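How to make seed packets and keep them in a box you already have 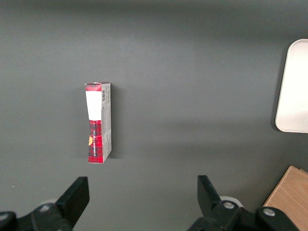
A tall, narrow box with a tartan print on the front. The top's a bit battered but it stands up fine.

I started folding my own seed packets after my neighbour Mitali Munshi handed me a fistful of poppy seed in a hankie. I put it in a coat pocket and you can guess the rest (there are now poppies all down the side of the bus stop, so I suppose somebody's happy).

You don't need anything special. Scrap paper, scissors, a pencil and a bit of tape if your folding is as bad as mine. I use old envelopes and the backs of letters. Shiny magazine pages are no good, you can't write on them and the creases spring open.

Folding the packet

Cut your paper into a square, 17 cm each side. Fold it corner to corner so you've got a triangle, and put the long edge nearest you. Take the left-hand corner and fold it across to the middle of the opposite side, then do the same with the right so they overlap. You'll have a sort of little cup shape. Tip the seed in, fold the top flap down and tuck it into the front pocket. For really fine seed like foxglove or lobelia I run tape down both sides as well, as it'll creep out of any gap it can find.

Write on the packet BEFORE you fill it! A pencil point goes straight through once there are peas in there. I put the name, the colour if I know it, and the month I want to sow. Anything marked May goes outdoors with no fuss, and the rest starts on the windowsill.

Drying first

Spread the seed on a plate somewhere airy and leave it alone for a couple of weeks. Beans should be hard enough that a fingernail won't mark them. I was too keen with my first lot of runner beans and packed them up while they were still a bit bendy, and the whole packet went furry.

Sorting the box

Any narrow box will do so long as the packets stand up in it without slumping. I cut dividers from a cereal packet, one for each sowing month, a finger's width taller than the seed packets so I can flick through them. If yours wobbles, put a flat stone in the bottom.

Keep it somewhere cool and dark. Mine lives on the bottom shelf of the hall cupboard, well away from the boiler.

How long will they last?

Parsnips, one year, don't bother after that. Onions and leeks I give 2 at most. Tomatoes go on for ages, and I've had Lutfa Seneviratne's old ones come up long after she'd given up on them. If you're unsure, lay ten seeds on damp kitchen paper, pop a bag over the top and see how many sprout. Fewer than half and I just sow them twice as thick.

Next job is the sweet peas, which are still sitting on a plate on top of the fridge.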